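Preren Student Manipulation Project

The Preren Student Manipulation Project, usually called Preren, is a yearly student project in robotics at the Begović technical school in Skundolard. Students in their last two years teach a two-fingered robot arm to handle household objects on a table. The project was started by Muammer Kurtuluş, a teacher of automation, and it is a part of the school's optional programme.

Organisation

Each year the project accepts up to 40 students, who work in teams of four. The course begins in autumn and finishes in May with a public trial. Teams share the arms by a booking list, and each team keeps a logbook, which is marked together with the final report. The present rules are valid from 12 Oct 2023. They replaced an older version in which the teams could choose their own objects.

Tasks

There are eight tasks in the present list. The first ones use rigid objects, such as cups and boxes. The later ones include cables, cloth and paper bags – these are known as the "soft list" among the students. For every task a team must record 200 attempts guided by hand before it is allowed to train its control program. An attempt is also kept when it fails, but it must be marked as failed in the logbook.

The cable task is considered the most difficult. The form of a cable is different at each start, and a loop can easily catch on a finger of the gripper. In the trial of the first year no team completed it. 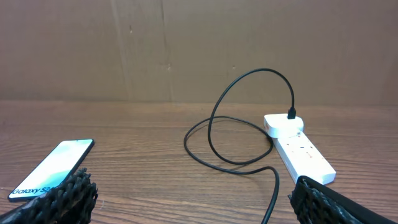
Cable task from the wrist camera, with phone, charging cable and power strip.

Assessment

The trial in May gives half of the final mark. The judges look at completed tasks and at how gently the objects are treated – a dropped phone ends the attempt. The other half comes from the logbook and the report. The best team receives the Bondent Prize, named after a local workshop which repairs the arms for the school.

See also

Robot gripper
Educational robotics
Student competition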